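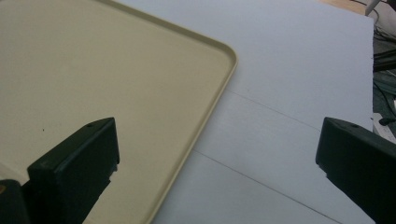 Bench > Notebook > Kit reviews > Humamow hand-held gripper

November, 3:40 pm. Day two with the Humamow kit, on loan from Poller until we pay for it or stop answering their mail. The brochure promises "table-ready in minutes." It doesn't say which table.

Beige tray on the white board again. Fingers open wide, one side over the tray, the other over the board. The rim is the part I care about. Light tan lip, pale board, soft light: lovely for a catalog, less so for finding an edge. The manual gives the subject one sentence and the warranty 40 pages. 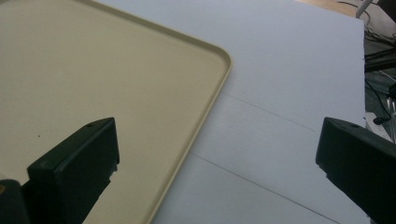
Dark fingers are a good choice, I'll give them that. They stand out against everything on the bench. There's a speck on the tray floor, left side. Leave it alone, it's the best landmark we have.

Price is 337 a month for the service plan, or almost 4000 to own it. Pennington's quote was lower but came without the software, so a very nice paperweight.

To do: ask Poller if spare fingers are included. Try a darker tray. Move the cables before someone's foot does.

Recent entries
Deder wrist mount, second try
Pennington quote, with remarks
Tray rims: 100 grasps, raw notes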